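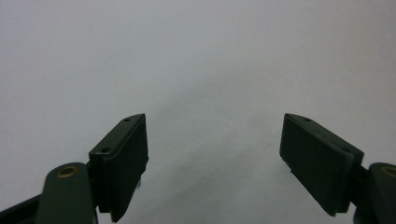 Which time decides the age group prizes at the Paterson Half, gun or chip?

The gun time. Your chip time goes in the results as a second column, but prizes and team scores are all worked out from the gun.

tarmac_tom
Posted Mar 14, 2021
That's what the rules say, and I've read them twice. My question is how they get the gun time when the start mat and the clock are both run by Siltum. Last year I was 133rd on the screen in the hall and somewhere else entirely by teatime. I'd like to know what changed.

hillyfields
You were moved because people appealed. It happens at every big race. 2,597 finishers and a handful of wrong ones is a decent day's work.

tarmac_tom
A handful that we know of. Who checks the ones who didn't appeal?

vet50plodder
I'm with Tom. I lost third in my group by eight seconds to a man I never saw on the course. Might be right, I was hardly looking round. But when I asked for the back-up list I was told there "should be one". Should be?

hillyfields
Did you ask Siltum or the race office? They're not the same people. The office only gets the finished sheet.

vet50plodder
Both. Each told me to ask the other.

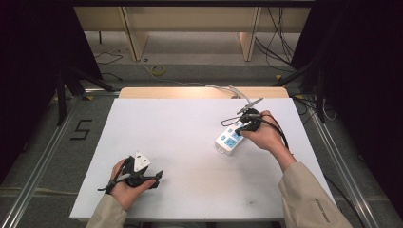

slowcoach_sal
The back-up is the bit that bothers me too, and I've helped at finishes for years, so I'm not just moaning. Most small races run the lot off one lead from a hall or a van — clock, reader, laptop, printer. You end up with a white power strip like the one on that board lying in the grass, and one three-prong plug that isn't pushed in properly takes your reader out while the laptop carries on quite happily on its battery. The screen looks fine and you're missing a minute of runners. At Morketti we kept someone on the line with pen and paper, writing down every number, and it got us out of trouble more than once.

hillyfields
Pen and paper for 2,597 runners? Good luck.

slowcoach_sal
You only need it for the front 400 or so. Nobody further back is in for a prize, apart from the oldest groups, and you can spot those by the number colour.

tarmac_tom
Apart from the oldest groups, she says. Thanks for that.

fenix_harrier
We had the same row at Fenix in February over the 10k. Changed timing firm, paid more, same mess. I don't believe any of them when they say it's 100% accurate. Ask them for the raw reads and see how long you wait.

hillyfields
Have you asked?

fenix_harrier
Yes. Still waiting.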